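This guide covers setting up the Grestero two-arm folding kit on an ordinary table and getting it through a T-shirt. It applies to the bench version, sold with two arms, a mounting rail, a wrist camera for each arm and the Udura control software. The single-arm kit uses a different rail and a different calibration routine, so don't follow these steps for that one.

Allow an afternoon for the first setup. Later sessions take 20 minutes from power-on to the first fold.

## What you need

- The kit, with both arms already bolted to the rail
- A table at least 189 cm long, heavy enough that it doesn't rock when you lean on it
- A computer with the Udura software installed
- Four or five garments of different weights
- A 4 mm hex key (there's one in the accessories box, but it's soft and rounds off easily)

## 1. Set the rail and clear the work area

Run the rail along the front edge of the table. Clamp both ends before you plug anything in. The arms reach away from you, toward the far side, and the garment being folded goes in the middle where both grippers can get to it.

Put the waiting garments to the left. Keep the pile low. If you stack it up, the left wrist cable will catch on it when the arm swings out, and you'll have to stop and restack. 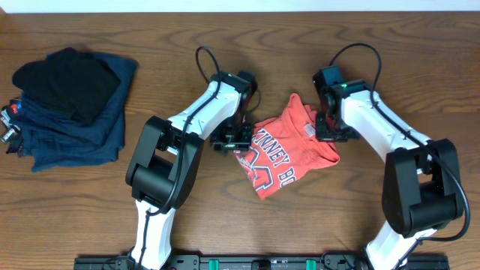 *Red shirt between the grippers, dark clothing kept to the left.*

Leave bare table between the pile and the shirt. Udura separates garments by colour and outline, and it has trouble when two dark items touch. In our trials a navy item against a black one was read as a single piece more often than not. A bright shirt on a wood surface was the easiest case.

## 2. Route the cables

Each arm has a cable that follows the links back to the base. Leave a generous loop above the wrist and clip the rest along the link. Too little slack and the wrist stops short of its full rotation, with error 267 in the log. Too much and the loop drops into view of the cameras.

Move each arm through its range by hand with the power off. Do this slowly and watch the elbow. If the cable tightens anywhere, unclip it and give it another couple of centimetres.

## 3. Calibrate the wrist cameras

Open Udura, choose **Cameras**, then **Wrist**, and run the routine for the left arm first. The software asks for a piece of plain fabric. Any cotton shirt will do. Follow the prompts until both arms show a tick.

The wrist cameras have a fixed focus, and cloth right in front of the lens looks soft. Judge the picture by whether you can make out the edge of the fabric against the table. If you can't, change the lighting before touching the exposure setting.

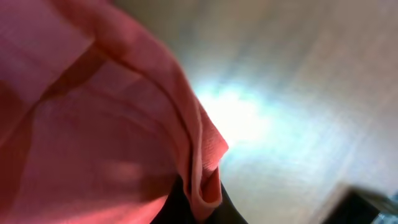 *Wrist view with the fabric close to the lens and glare on the surface beside it.*

Glare is the most common setup problem. A glossy tabletop under a ceiling light gives a white patch that the software can mistake for pale cloth. Move the table, switch off the nearest light or raise the **Highlight limit** slider to 60. A matte cloth over the table also works, though the grippers will sometimes pick that up along with the shirt.

## 4. Check the grippers

Open both grippers fully from the **Tools** menu and look at the fingertips. The textured faces should be clean and free of lint. Wipe them with a dry cloth. Alcohol wipes leave the rubber pads supplied as spares slightly tacky, and thin fabric clings to them.
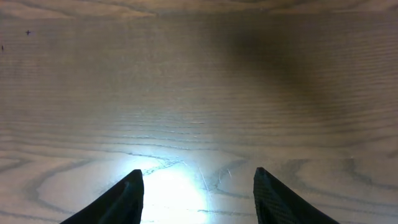

Next, set the table height. Lower one gripper in small steps until a sheet of paper under the fingertips drags but still slides, then press **Save height**. Repeat for the other arm. If the two values differ by more than 2 mm, the rail isn't level and you should shim the low end.

## 5. Run a fold

Lay the shirt in the middle and choose **Fold**, then **T-shirt**. Start at the slow speed. You don't have to flatten the shirt first, but a tightly balled one takes several extra grasps, and the software gives up after eight.

Keep your hands off the table while the arms are moving. The stop button belongs within reach of whoever is running the session, with its lead kept clear of the arms.

If a grasp misses, let the routine retry once. If it misses again in the same spot, stop and redo the height setting in step 4.

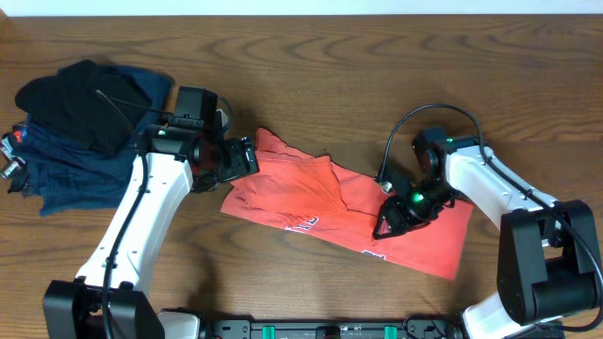

**Can I run the kit with only one arm connected?**

The software will start and let you move the arm, but the folding routines stay greyed out until both arms are detected. Use the manual controls if you're waiting on a replacement part.

## Worth the money?

For a lab or a teaching workshop, we'd say so. The arms are solid, the rail saves a lot of measuring and Udura is easy to learn. The printed manual is thin, and the cable clips feel cheap for the price. We ordered through Bilstead, who had spare clips in stock.

For folding laundry at home, it's too slow. Heavy items such as jeans also need far more supervision than T-shirts, and the hoodie routine was still marked as a preview when we tested in October.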